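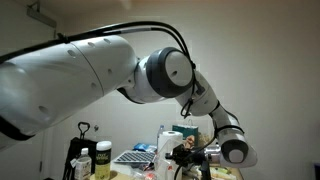 **Who may clear the table while the arm has power?** The person who holds the enable switch, and only after the arm is in hold and the others at the bench have heard it said aloud.

July 2022, bench notes

I read again the Osten rules for shared work, page 86, together with Chaiwat. Two points we did not follow well until now:

- Cables must be tied along the links, and the loops checked by hand before each session. A loop near the elbow is allowed if it cannot catch on the tool.
- Speed near people stays at 70 mm/s – I had 83 in the config, now corrected.
- Items on the table stay below the travel height of the wrist. Bottles are the tallest, so measure these first.

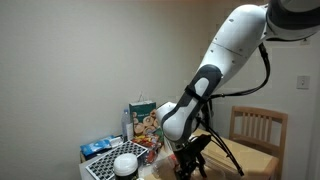
## Still open

Chaiwat Nuchit wants the stop test written in the log every morning. I agree. The form from Starico is too long, I will make a shorter one. Next full review is in November.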